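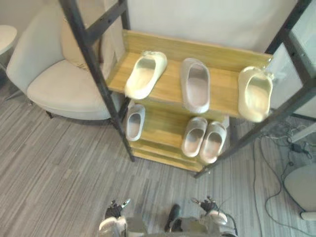
# Chapter 8. The Entrance of the House

In most houses the entrance is the smallest space with the greatest number of duties. People arrive there with bags and coats, they change their shoes, they look for keys, they say goodbye to guests. It is also the place where the outside air meets the inside air. A plan that gives the entrance only the area which is left over from other rooms will usually make the house uncomfortable, even if all the other rooms are well drawn.

In this chapter we study the entrance as a threshold. We use the word in its wide meaning. The threshold is the board or stone under the door, but it is also the whole zone in which a person stops being outside and is not yet completely inside. In some regions this zone is a separate room with two doors. In others it is only a mat, or a change in the floor of a few finger widths.

## 8.1 Where the shoes come off

The custom of removing shoes at the door has a strong influence on plans, and students from regions without this custom often forget it. Where shoes are removed, the floor must have a clear limit. One side of the limit may be wet and dirty, and the other side is for socks, slippers or bare feet. If the limit is not clear, the wet side grows slowly toward the kitchen.

The limit can be made in several ways:

- a step up, which also gives a place to sit
- a change of material, for example from tile to carpet
- a piece of furniture, such as a bench or a low rack
- a second door

The step is the clearest of these, but it is difficult for old people and for anyone with a stroller or a wheelchair. For this reason newer houses often keep the floor level and use furniture to show the limit. Furniture has one weakness. It can be moved, and after some years it often stands in a place where the designer did not expect it.

The slippers themselves also need a place. In a house where guests are given slippers, the storage has to be low, open and easy to see from the door, so that a guest does not need to ask. Outdoor shoes can be stored behind a door, but only if the cabinet has openings for air.

## 8.2 Two houses in Fuvaldale

The valley of Fuvaldale is useful for our subject because old and new houses stand there close together, and they have the same climate and almost the same customs. We will come back to the valley in the next chapter, when we discuss stairs.

The older type is called the Vullow house, after the village at the upper end of the valley. Its entrance is a deep stone room, cold in winter, with a bench on the long side. Wood for the stove was kept under the bench. The inner door is low and the sill is high, so that a person must bend the head and lift the foot at the same time. This was a good protection against wind, and perhaps it also taught children to enter slowly.

The newer type appeared with the Masar housing program, which built 55 homes on the flat land near the river. In the Masar houses the entrance has no separate room. The front door opens directly to a short corridor, and the wall opposite the stairs is free for coats and shoes. On the drawings this corridor looks generous. In daily use a family of four finds it narrow, because the coats take away a good part of the width that the drawing shows.

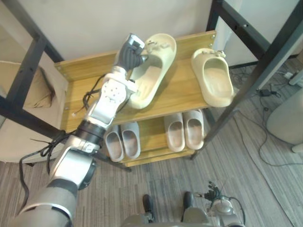

One former resident of the Masar houses remembered that in winter the whole family stood in a line from the door to the stairs, each person waiting for the one in front to finish with the boots. The same resident said that the grandparents' house in Vullow was much colder, but there everybody could sit down on the bench together.

This memory shows a difference which is not visible in the floor area. Both entrances have nearly equal size on paper. The Vullow room is almost square and several people can use it at once. The Masar corridor is long, and the first person who stops in it stops everybody.

## 8.3 Terms used in this chapter

**Sill.** The horizontal piece at the bottom of a door opening. In the older books it is also called the threshold, but here we keep that word for the whole zone.

**Wind room.** A small room between an outer and an inner door. It works only when one door is closed before the other is opened, so its depth must allow a person with a bag to stand between them.

**Stöckli.** A small second house on a farm, made for the older generation. We mention it here because its entrance is often a reduced copy of the entrance of the main house — with the same bench and the same hooks, but for 2 persons.

**Dirty side, clean side.** The two parts of the entrance floor, divided by the limit described in 8.1. Before you continue to section 8.4, draw this limit on a plan of your own home and mark the place where you usually put down your keys.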